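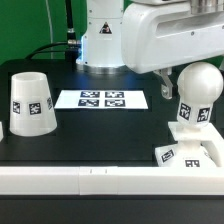

Bench cell with tagged cup, reference card and knob fixture.

Marker placement: revised practice for bench cells

The Flenent working group has closed its February review of fiducial markers on bench cells. The text replaces section 4 of the earlier guide and applies to all cells at Skorkow and Hadurby.

Each fixed reference card lies flat on the tabletop, in front of the robot base. Cards are printed matte. A card with a lifted corner is replaced, not taped down.

Round and tapered parts carry tags on more than one side, so that a quarter turn does not leave the part without a readable marker. Fixtures with a moving element are tagged twice: on the base and on the element itself. A tag on the base alone gives the position of the fixture but says nothing about the knob or handle.

Tag IDs are unique within a site. The register now holds 2,399 entries, and 70 of these were found to be duplicates between the two Hadurby rooms – these will be reissued first. Reprints go through De Luca as before.

Calibration is repeated after 300 cycles, or whenever the card, the base or the camera mount has been moved. The result is logged with the cell number and the initials of the operator.

Comments on the draft annex (tag sizes, minimum 33 mm for cards) go to Renzo Guerra.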